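Tablecloth

A tablecloth is a cloth laid over a table, either to protect the surface from scratches, heat and stains or to decorate it. Most tablecloths are cut or woven as a single flat piece and hemmed on all sides. They are classed as household linens, a trade term that also covers napkins, towels and bed sheets, and that is used whether or not the article contains linen fiber.

Materials

Linen was the usual material for table coverings in much of Europe before cotton became cheap. It is strong when wet, releases many stains in hot water and takes a hard press, but it creases easily. Cotton is softer and accepts printed designs well. Polyester and polyester-cotton blends are common in restaurants and rental stock, where quick drying matters more than absorbency. Coated fabrics, including oilcloth and vinyl-backed cloth, can be wiped clean and are generally not machine washed.

Damask is a reversible figured weave in which the pattern is formed by contrast between warp-faced and weft-faced areas. In single-color damask the design is visible mainly through differences in the way the two faces reflect light. Fabric weight is given in grams per square meter or ounces per square yard.

Printed patterns

Printed cloths carry their design on one face. Block printing, the oldest of the methods in general use, was followed by engraved copper plates and then by engraved rollers. Rotary screen printing and digital inkjet printing now account for most production. The length of the repeat is fixed by the printing equipment in the first three methods – a roller cannot print a repeat longer than its own circumference – and also in rotary screen work. Digital printing has no such limit.
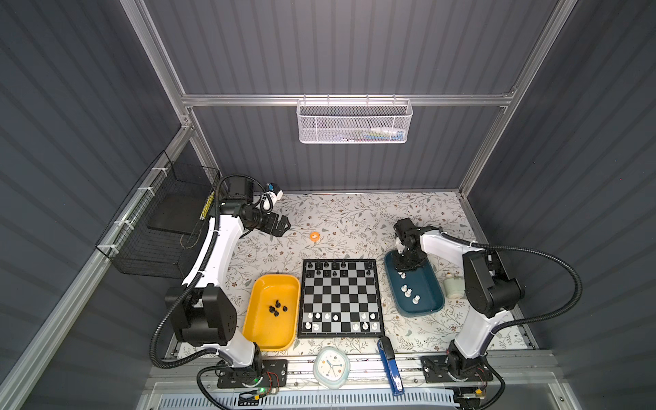 Botanical designs are usually divided into sprig patterns, in which separate motifs are set on a plain ground, and trailing patterns, in which stems connect the motifs across the repeat. Trailing patterns hide seams better when two widths have to be joined. A 1987 survey of printed household cloth by Frøydis Rustad separated the trailing group further, according to whether the stems run in one direction or turn back on themselves. One-way designs look upside down from one side of the table, and the Parnby mill stopped using them for square cloths for that reason. Its later Grunar line used only patterns that read the same from either end.

Sizing

The size of a cloth is found by adding twice the intended drop to each dimension of the tabletop. The drop is the length of fabric hanging below the table edge. A short drop of 9 inches or less is normal for everyday use, and a floor-length drop is used at banquets. A round table 60 inches across with a drop of 5 inches takes a round cloth of 70 inches. Hem allowance is added before cutting and is not included in the finished size.

Care

Stains are treated before washing, as heat can set them. Protein stains such as egg and milk are soaked in cool water. Candle wax is hardened, scraped off and then drawn out with a warm iron over absorbent paper. Linen is ironed slightly damp, on the reverse side if the cloth is dark or embroidered. Cloths stored for long periods are rolled on a tube or refolded along different lines, as fibers weaken at a permanent crease.

Collections

The Henirton textile collection holds 1,649 table linens, most of them domestic pieces with laundry marks. The catalog was compiled by Lenuța Dinu and records fiber, weave, thread count and finished size for each item. Printed cloths are listed separately from woven patterns.

See also

Damask
Napkin
Oilcloth
Place mat
Table runner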